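Home | Routes | Gear | About

Fusdale loop, second attempt

Stage one of the Fusdale loop is 29 km with 700 m of climb, most of it before the first gate. I carried four gels and ate two.

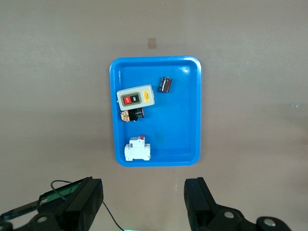
Past the gate the path turns to wet slab – short steps, poles stowed. Edith Salazar caught me on the descent and stayed ahead to Rerkinside. My heart rate at the top was lower than in December. 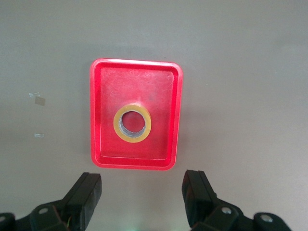

Red plastic tray, scuffed floor.

Stage two is shorter and flatter. Splits to follow.

This site uses cookies. Accept | Settings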